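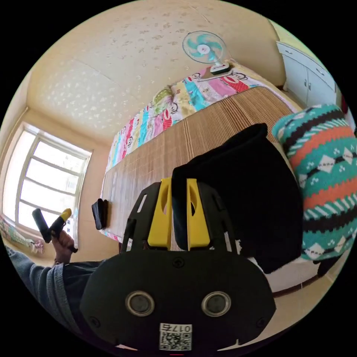
Section 4. Running the Folding Station on a Visitor Day

This section covers the bedroom station only. If you are hosting the kitchen station, go to Section 5, and good luck with the eggs.

The folding station uses a pair of Wavix hand-held grippers, a bed, and a small amount of laundry. An operator takes one gripper in each hand, squeezes the triggers, and folds a garment the way a robot would, slowly and with two yellow fingers a side. Visitors then take a turn. A session runs 50 minutes. The folding takes up very little of that.

4.1 Before the visitors arrive

1. Make the bed. Lay the bamboo mat on top of the quilt and pull it flat. Fingertips catch on a wrinkled mat, and you will spend the morning discussing it.

2. Put the fan at the head end and leave it off until the room fills up. A running fan moves thin fabric. It will also be blamed for folds it had nothing to do with.

3. Open the curtains fully. If the light changes a lot during the November visits, start earlier in the afternoon.

4. Check that both grippers open and close all the way. Squeeze each trigger 8 times. If a finger sticks, swap the unit now, while there is still nobody in the doorway asking whether it's supposed to do that.

5. Choose the garments. Plain, soft and medium-sized is best. Thick knits make an impressive pile but are hard to pinch, so keep them for the end or for visitors who have been overconfident.

CAUTION: Do not use your own best sweater. The Durside hosts' handbook has a page on reimbursement, and it is a short page.

4.2 Giving the demonstration

6. Stand or sit where visitors can see both hands. Half the questions will be about the hand they couldn't see.

7. Spread one garment on the mat. Pinch a corner with the first gripper and the opposite corner with the second. Lift both together, then lay the far edge over the near one.

8. Fold once more, press lightly with the closed fingers, and move the garment to the near corner of the bed. Start a stack there. A stack gives people something to look at when the talking goes on.

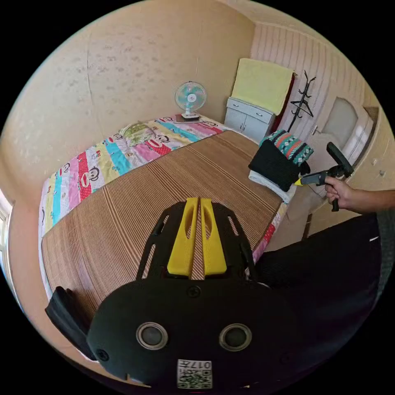
9. Keep going until someone asks why you don't just use your hands. Someone will, usually by the second shirt. The agreed answer is that the motions of the grippers are recorded so that a robot arm can be taught to do the same job. The Carvalho schools program asks hosts to give this answer in full, including to the person who asked it last time.

Note: You may be asked how many folds have been recorded so far. The figure on the current visitor card is 1,361. Please don't round it up. Last season's hosts rounded it up one after another and it ended the day at "almost a million."

4.3 Letting visitors try

10. Allow 2 visitors on the grippers at a time. Everyone else stays back from the bed, and drinks stay in the hall.

11. Show the grip first. The thumb goes around the handle and the finger rests on the trigger. Most adults squeeze as if the cloth might escape. Children tend to do better, and will tell you so.

12. Offer the black fabric for a first attempt. It is forgiving, and a bad fold doesn't show much.

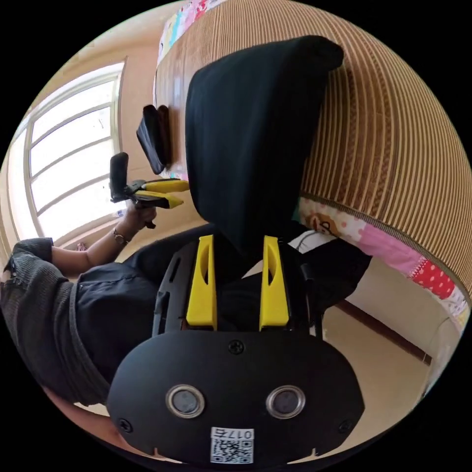
Let them finish a fold even if it has gone badly wrong. Taking the gripper back halfway through goes down poorly on the feedback form, where it has its own box. If the fabric ends up as a lump, call it a lump, shake it out and pass the grippers to the next pair.

CAUTION: Keep the labels on the gripper bodies clean and uncovered. Visitors like to pick at the corners. The Nornent logging sheet goes by unit number, and a gripper without a label counts as a missing gripper even if you are holding it.

4.4 Closing the station

13. Collect both grippers before you thank anybody.

14. Wipe the fingers with a dry cloth. Leave the lenses alone unless there is jam on them, in which case see Section 7.

15. Refold the laundry by hand. It takes less than a minute. Wait until the visitors have gone downstairs.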